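Rida Bench Controller – Set-up Guide
Section 6: Comparing two instrument heads on the suture pad

Use this section when you are choosing between grasper and needle driver heads, or between wrist camera positions, before you fix a standard set for your bench. Finish the arm and joint calibration in the earlier sections first. All work in this section is done on a synthetic tissue pad. 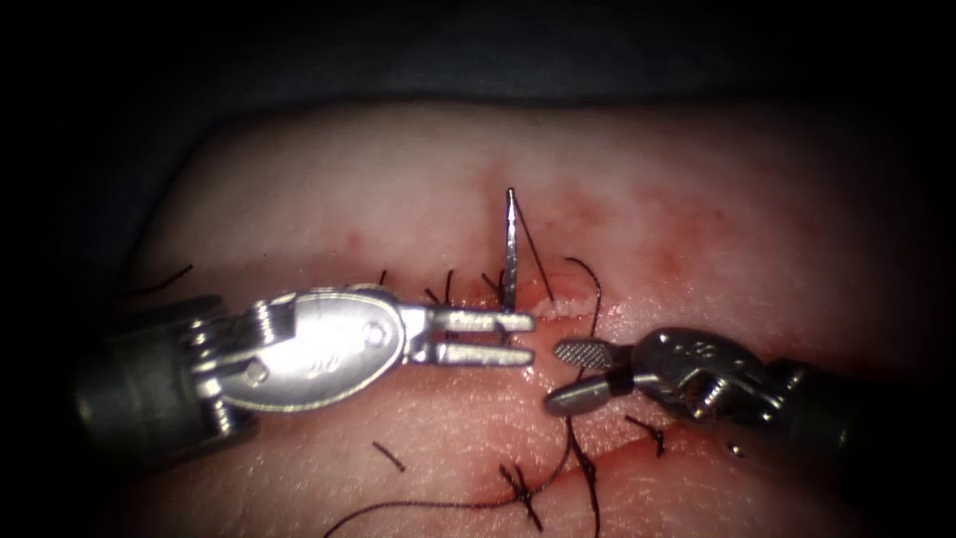
Fixed camera. The two instruments come in from opposite sides, with the jaw tips close together over the upper incision.
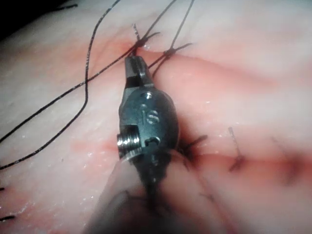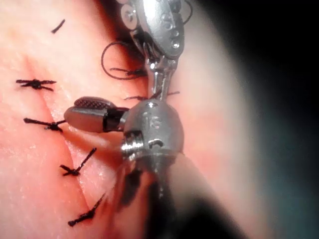

Wrist camera. The crosshatched grip is on the upper jaw tip of the lower grasper, and the other jaw tip is smooth.

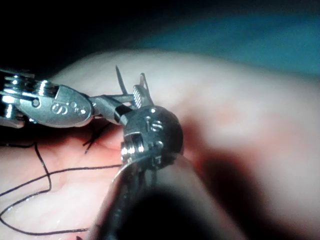 Do I need to recalibrate the arm each time I change a head?
Only the wrist and jaw joints need to be homed again after a change. The arm keeps its stored calibration unless you have unbolted it from the bench or loosened the shaft clamp.

6.1 Before you start

You will need:
- the two heads to be compared, clean and dry
- a suture pad with at least one unused incision for each head
- black suture with a curved needle, the same size for every run
- the Skorell head key
- the score sheet from the back of this guide

Write the serial number of each head on the score sheet. Heads of the same pattern can wear very differently, and results without a serial number are of little use later.

CAUTION: Suture needles are sharp. Park both arms and press the hold button before you put your hands near the pad.

6.2 Fitting the first head

1. Park the arm and press hold. Wait for the amber light.
2. Slide the head on to the shaft until it clicks.
3. Turn the collar a quarter turn with the head key. Stop when you feel it seat.
4. Look at the drive cables. Each one must sit in its pulley groove.
5. Release hold and choose Home Wrist from the menu.
6. Open and close the jaws twice at slow speed. The tips should meet squarely.

If the tips don't meet squarely, remove the head and refit it. If the fault is still there, put the head aside and report it. Do not correct it with the jaw offset setting, as this hides the fault and spoils the comparison.

NOTE: Some Skatonau heads need more force to seat than ours. Keep the key upright and press down as you turn.

6.3 Setting the cameras

1. Set the fixed camera so that both working jaws stay in view through a full stitch.
2. Clip the wrist camera to its bracket and tighten the thumbscrew by hand.
3. Move the jaws to the pad and focus on the tips. The shaft will be out of focus at this distance, and this is normal.
4. Lock exposure on both cameras. Bright metal will otherwise darken the pad each time a jaw turns towards the light.
5. Start both recordings from the controller so that they share a clock.

If the shaft hides the stitch you are working on, move the wrist camera bracket round by one hole and focus again. Use the same hole for both heads.

6.4 Running the comparison

1. Load test program 788.
2. Place the needle in the jaws by hand with the arms on hold, then release hold.
3. Tie 6 stitches along the incision, passing the needle between the arms on every stitch.
4. Trim the tails to the same length each time.
5. Mark each dropped needle, slipped thread and repeated grasp on the score sheet.
6. Stop both recordings and save them under the head's serial number.
7. Fit the second head and repeat from 6.2 on a fresh incision.

Leave old stitches in the pad. Pulling them out tears the surface, and the next run will be harder than the last. Cut thread ends can be picked off with tweezers once the arms are on hold.

CAUTION: Do not raise the grip force above the value stored in the test program. Too much force can mark the needle and stretch the drive cables.

6.5 Reading the results

Compare dropped needles first, then slipped thread. Time per stitch is the least reliable figure, as most operators get quicker during the second run. If the two heads score close together, swap the order and run the test again with the same operator.

Textured jaws usually hold a needle better but can fray fine thread. Where your work is mostly knot tying, give slipped and frayed thread more weight than the needle count. Our bench at Ruawai keeps separate sheets for the two jobs.

Send completed sheets and any fault reports to Kane Hollis at the Ruawai bench. Keep your own copy of the recordings until you get a reply.

Section last revised 3 Jan 2023

Contact Rida Support | © Rida | Back to top
This site uses cookies to remember your settings. Accept | Manage cookies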